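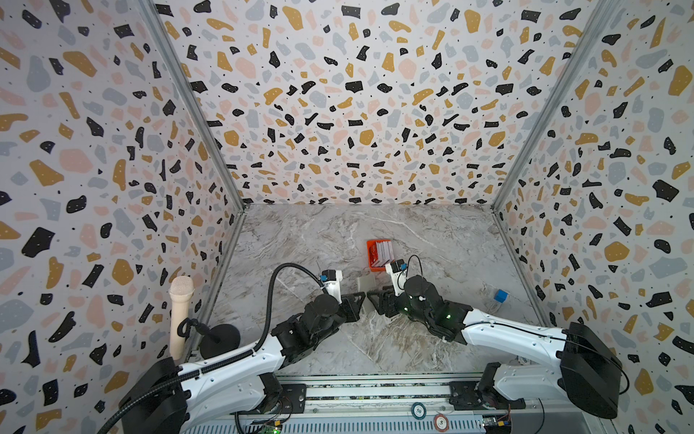 Progress report to Omivow, second period
Work package: good practice for two-arm tabletop cells
Prepared by the Andberg team

Summary

In this period we finished the draft of the working rules and began to use them every day in the Andberg cell. The draft has 25 rules. The Charpentier site received the same text in January and is testing it with its own operators. One part is late, and we explain it below.

What was done

We recorded 1083 runs under the draft rules. For 224 of them the operator filled in the long checklist, and for the others only the short one. The long checklist takes too much time at the start of a shift, and operators asked us to shorten it. We agree with them.

Three rules were changed after the first weeks of use:

Rule 4 (cables). The old text said only that cables must be "safe". Now it says that every cable to a wrist camera needs enough slack for the full turn of the wrist, and that the operator moves each arm by hand through its range before power is given to the motors.

Rule 9 (meeting of grippers). When both grippers work at the center of the floor, only one arm may close its fingers at a time, except in tasks where an object is passed from one to the other. Such tasks must be named in the plan of the day.

Rule 17 (objects). Small things such as a bottle, a card basket or poker chips are written in the object list before the run. An object that is not on the list stops the run. We had much discussion on this rule and Charpentier still finds it too strict.

What is late

The rule on open circuit boards near the arm mounts is not ready. We wait for the comments of Balonent, who will review the electrical part.

Next period

We will merge the two checklists into one page, close the electrical rule, and make 800 more runs with the final text. The travel money for the Charpentier visit is not yet spent and we ask to move it to the next period.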